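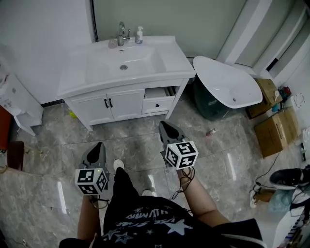 # How Do You Teach a Robot to Open a Drawer?

Opening a drawer is easy for you. You see the handle, you reach out, and you pull. You probably learned to do it before you could talk, and the grown-ups in your house may have wished you hadn't.

For a robot, it is a hard job. It has to find the drawer. It has to work out where the knob is, move its gripper to the right place, close it with the right amount of squeeze, and pull in a straight line. If it pulls at a slant, the drawer can stick.

In August, the Treritz workshop in Cokton held an open day for families. Over the day, 258 people came through the door, and many of them were children. This page explains what they went to find out about.

## Learning by copying

There is more than one way to teach a robot. One way is to write down every move as a computer program: go forward this much, turn this much, close. That works well in a factory, where every part is in the same place every time. It doesn't work well in a home. Your bathroom is different from your neighbor's bathroom, and your own bathroom is different today from what it was yesterday. Somebody moved the soap.

Another way is to show the robot what to do, many times, and let a computer look for the pattern. This is called learning from demonstration. A demonstration is when one person does something so that others can learn from it. Your teacher does a demonstration when she folds a sheet of paper in front of the class before you fold yours.

## Borrowing a robot's hands

A person's hand has four fingers and a thumb, and it can bend in a great many ways. A simple robot gripper has jaws that open and close, like a clothespin or a pair of kitchen tongs. If you open a drawer with your own fingers, a robot with jaws can't copy you very well.

So the person doing the demonstration holds grippers too, one in each hand. To open a drawer, they have to use the jaws.

It feels strange at first. You can't feel the knob with your fingertips. Children at the open day tried picking up a sponge this way, and then a toothbrush. The sponge was easy. The toothbrush kept turning sideways.

"Most people squeeze too early," said Nisreen Mansour, who ran the practice table. "They close the jaws before they get there. I did it too, for my whole first week."

## What are the black and white cubes for?

Each gripper carries a white cube with black square patterns on it. The patterns are called markers. They look a little like the square codes you see on tickets and posters, but they are simpler.

A computer can spot a marker in a camera picture very quickly. It knows what the pattern looks like straight on, and it knows how big the pattern really is. If the marker looks small, it must be far away. If it looks squashed, it must be tilted. From that, the computer can work out where the gripper is and which way it is pointing.

Why a cube, and not one flat card? A flat card is hard to read from the side. When a cube turns, one face goes out of view and another face comes around.

You can try this at home. Draw a different shape on each side of a small box. Hold it at arm's length and turn your wrist slowly. Ask a friend to call out the shapes as they come into view. Then do the same thing with a flat piece of card and see how soon your friend runs out of things to call.

## Why a bathroom?

Robots that help in homes will have to deal with real rooms. A bathroom has shiny floors and smooth white surfaces. White things in front of white things are hard for a computer to tell apart, and shiny tiles reflect the light. Real rooms also have shoes, boxes, and cords in them.

A vanity, the cabinet under a sink, is good for practice. It can have doors that swing and drawers that slide, and these need different movements. To open a door, the gripper has to travel in a curve. To open a drawer, it has to travel in a line. Small knobs need more careful aiming than long handles.

## How many times?

A lot. The Treritz team told visitors that they had recorded 1,886 demonstrations of opening and closing things. They kept 1,680 of them. The rest had a problem, such as a marker that was hidden for too long.

Doing the same drawer over and over would not help much. Kane Te Moana, who plans the recordings, changes things between turns. He might start with the drawer open a little, or ask the person to sit in a different spot, or move a cup.

"If the cup is always in one place, the computer may decide the cup matters," he told a group from Arolcombe School. "It doesn't know what a cup is for."

## Words to know

**Demonstration:** doing a task so that someone or something can learn from it.

**Gripper:** the part of a robot that holds things. Some grippers can be held and worked by a person.

**Marker:** a pattern that a computer can find easily in a picture.

**Vanity:** a bathroom cabinet with a sink on top.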